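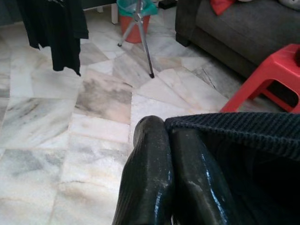
Jueves - cuaderno de taller, perchas y caída de prendas

Abril. Empiezo a las nueve y pico, con el café todavía en la mano. Themba viene por la tarde, Hermine no viene pero quiere leer esto hoy, así que escribo según voy.

Lo que toca: camisetas negras y punto acanalado. Seguir con la pregunta de la semana pasada, cuánto se deforma el hombro según la percha, y de paso la del bajo, que Ferhat sacó en la reunión y que yo tenía por una manía suya. Le voy dando la razón, ver más abajo.

Temperatura de la sala al empezar: 22. Ventana cerrada. Ayer la tuve abierta y las tiras de papel que cuelgo como referencia se movían, mediciones de ayer tachadas. No usarlas, Thulani, aunque estén en la hoja compartida. Las borro cuando me acuerde.

Material

Perchero metálico de siempre. Perchas de plástico de colores, las baratas, más una negra. Cinta de sastre (la blanda, la rígida la tiene Ferhat), alfileres de cabeza, hilo blanco para hilvanar marcas, tiza. La tiza blanca en prenda negra va bien, en el canalé se mete entre las costillas y luego no hay manera. Para el canalé, hilo.

Báscula de cocina. Lote de punto entero, pesado junto: 759 gramos. Lo apunto porque Hermine lo pidió, yo no sé aún para qué lo queremos.

Mañana, camisetas

Procedimiento, el mismo de la otra vez con un cambio. Antes metía la percha por el cuello. Hoy por abajo, desde el bajo hacia arriba, con la prenda sujeta por los dos lados. Más lento y bastante mejor. El cuello no se toca. En las camisetas con cuello de algodón ya cansado se nota mucho, en las que tienen elástico en el cuello casi nada.

Orden:
- percha dentro, hombros a tope
- costura del hombro encima del brazo de la percha, ni delante ni detrás
- soltar, dejar que cuelgue, NO estirar con la mano
- esperar 20 minutos
- marcar el punto más bajo de cada lado

Lo de no estirar con la mano va en mayúsculas porque lo hago siempre. Sale solo, es el gesto de toda la vida, tirar del bajo para que quede liso. Y se carga la medición.

Primer resultado raro: el bajo no cae igual por los dos lados casi nunca. Pensaba que era mi forma de colgar. Le di la vuelta a la prenda en la percha (espalda delante) y el lado largo se fue con la prenda, o sea que es de la prenda y la percha no tiene culpa. Ferhat: tenías razón, es el corte. Costado girado, típico de camiseta tubular barata. Lo que dice él es que la tela se corta con el hilo torcido y después del lavado se endereza y arrastra la costura lateral hacia delante. Me lo creo. Habría que comprobarlo con una prenda sin estrenar, que no tengo.

Pedir a Boruma un par de camisetas nuevas lisas, negras, sin estampado. Que no manden tallas infantiles otra vez.

Segundo: la manga. Si se queda atrapada entre el brazo de la percha y el cuerpo, tira del hombro hacia dentro y la medición sale corta. Sacar las dos mangas antes de cronometrar. Apuntado en la hoja de pasos, punto nuevo entre el tres y el cuatro.

Tercero, lo de las etiquetas y las cintas. Una cinta cosida al costado hace de tope y la tela no corre igual por ese lado. No la voy a descoser. Se anota "con cinta" en la columna de observaciones y ya.
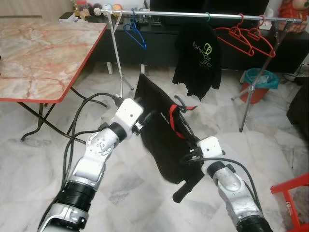
La separación entre perchas es lo que más me ha descuadrado hoy, y eso que no estaba en el plan. Si dos prendas se rozan, la de detrás empuja y la de delante gira un poco sobre el gancho, y entonces mides el bajo torcido sin enterarte. En el perchero se ve el problema en pequeño: las dos perchas rojas de la derecha están montadas una sobre otra, y la camiseta de las letras verdes, la de fonenox, cuelga en la misma barra. Así no. Para medir, una mano abierta entre gancho y gancho como mínimo, y las perchas que no se usen, fuera de la barra. Mejor todavía una marca con cinta de pintor en el tubo, mañana la pongo.

Themba preguntó por mensaje si el color de la percha importa. No. Importa el grosor del brazo y la curva. Los colores sirven para no liarse al apuntar, nada más. Propongo de todas formas fijar ya un código y no cambiarlo: rojas para punto, azules para camiseta, verdes para prendas con estampado. Hoy no lo he cumplido, se ve.

Estampados

Aparte porque es otro tema. Un estampado grande en el pecho hace de placa, la tela no cae ahí, cae alrededor. Resultado: arruga en abanico debajo del dibujo y el bajo un poco subido en el centro. En la de letras verdes casi no pasa. En la que trajo Terence la semana pasada, con el dibujo grueso y pegajoso, muchísimo. Habría que separar estampado fino y estampado gordo en la tabla. Thulani, ¿puedes añadir columna? Yo la rompo seguro.

No planchar encima del estampado para "arreglar" la arruga. Lo pongo porque alguien lo hizo. Paño fino en medio o del revés.

Tarde, punto acanalado

Aquí ya con Themba. Dos horas de discutir para llegar a lo que dice cualquier abuela, el punto no se cuelga. Pero queremos saber cuánto y en cuánto tiempo, que eso la abuela no lo tiene escrito.

El canalé se comporta mucho peor de lo que esperaba en vertical y mucho mejor en doblado. En vertical las costillas se cierran, la prenda se estrecha y se alarga, y el hombro saca el cuerno típico justo donde acaba la percha. Doblado por la mitad sobre la barra, con el pliegue en paralelo a las costillas, se marca una raya. Con el pliegue cruzado a las costillas, mucho menos, y la que queda se va con la mano.

Conclusión provisional, pliegue cruzado. Themba no está de acuerdo del todo, dice que en el azul marino la raya no se ve por el color y que me estoy engañando. Puede ser. Repetir con uno claro y luz de lado, con la lámpara baja.

Nota sobre coger el canalé: con pinza de dedos, por el borde ya doblado y cogiendo las dos capas. Si coges una sola capa se abre el acordeón y se pierde el doblez entero, toca empezar. Me ha pasado más veces de las que voy a reconocer en un cuaderno que lee Hermine.

Cuernos en el hombro, cómo quitarlos (probado hoy): humedecer solo la punta con el pulverizador, apretar hacia dentro con dos dedos, dejar en plano. Sobre toalla. El vapor va más rapido pero en una de las prendas dejó brillo. Con agua ninguna.

El suelo

Las baldosas de mármol. Dos cosas. La mancha gris marrón es vieja y no sale con jabón neutro, lo intenté. No usar vinagre NI limón NI el antical de la cocina, come el pulido y queda peor que la mancha. Bicarbonato en pasta, tapado con film toda la noche, es lo que recomienda Ferhat y es lo que voy a probar. Y la baldosa rajada de cerca del sofá: no arrastrar nada por encima, levantar. Las patas del perchero con sus topes puestos, mirarlos antes de mover.

Y por favor las prendas oscuras que bajan del perchero van a la mesa plegable, que para eso está. El punto coge toda la pelusa del mármol y luego es media hora de rodillo. Rodillo adhesivo gastado, por cierto, comprar. El de Griffiths iba bien, el del bazar deja pegamento.

Dudas y flecos

- ¿El tiempo de espera es suficiente para punto? En camiseta la cosa se para pronto. En punto seguía bajando cuando volví de comer. Haría una tanda de noche, colgar a última hora y medir a primera.
- Percha negra: tiene los hombros más caídos que las de color. No mezclar resultados. Hoy los he mezclado en las dos primeras filas, las marco con asterisco.
- Terence pregunta si podemos probar camisas. No, hasta que esto esté cerrado.
- La guía para Willside tiene tope de 4.000 palabras y Hermine ya lleva casi todo gastado en el capítulo de lavado. El de colgar y doblar tendrá que ser corto. Propongo tabla y tres párrafos.
- Las muestras de lana de Jelonell siguen en la caja sin abrir. No abrirlas hasta tener las bolsas antipolilla.
- Falta hilo blanco.

Para mañana

Marcas en la barra. Tanda clara de canalé, luz lateral. Repetir las dos filas con asterisco, esta vez con percha de color. Llamar a Boruma. Themba trae la cinta rígida si Ferhat la suelta.

Añadido, siete y veinte de la tarde: Themba ha vuelto a medir el azul marino que dejamos doblado en cruzado. Raya sí hay, se nota con la uña. Muy floja pero está. Lo dejo abierto, pasarle la mano y medir otra vez manaña antes del café.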